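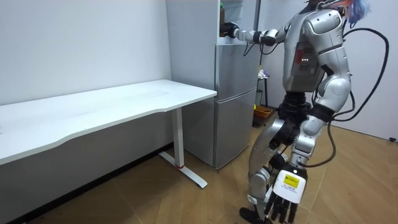 I was sceptical about putting a fridge in the workroom at Flurncombe and after a few months I still am. The argument for it was that people would stop trailing down to the ground floor for milk, and the argument against, which I made twice and lost twice, was that a room with a fridge in it becomes a kitchen whether you want one or not. We got the two-door model in silver-grey, against the back wall, with the long white desk stopping just short of it. There is already a brown bottle standing up by the top left corner, and I would bet money on it having company by May. The top of a fridge is a shelf as far as most people are concerned.

The desk. It came from Stamatopoulos and I have fewer complaints than I expected. The front edge has a slight curve to it, which the catalogue made a great fuss over and which I can't say has done anything for my wrists. The white leg with the T-shaped foot is the better bit of design, as you can get a broom round it. The little red piece where the foot meets the column is decoration as far as I can tell. With the top bare it looks very smart. I don't know many desks that stay bare.

The floor. Light wood, and I wanted darker. Gerasimos Fragkou, who chose it, told me it would hide dust. It hides pale dust. Anything else shows up from the doorway. The dark strip along the bottom of the white wall was his idea too, and there I'll give him his due: the wall above it has stayed clean so far.

The gap. My real quarrel is with how close the end of the desk comes to the fridge. Puko's plan showed plenty of room and I said at the time that plans always do. The desk could go further to the left or we could live with a shorter one. Mimeck quoted us 1438 for a replacement and 70 for delivery, so we will be living with this one.

The price. The whole corner came to 2583 before anyone had bought any milk. I was told this was good value. Compared with what, I asked, and got a leaflet.

More pictures will go up when the shelves are in, supposing the shelves ever arrive. The order was meant to take 18 days and we're well past that. If you use the room and disagree with any of this, the comments book is by the door. Please date your entry, and please don't leave it on top of the fridge.

Page last changed Jan 22, 2026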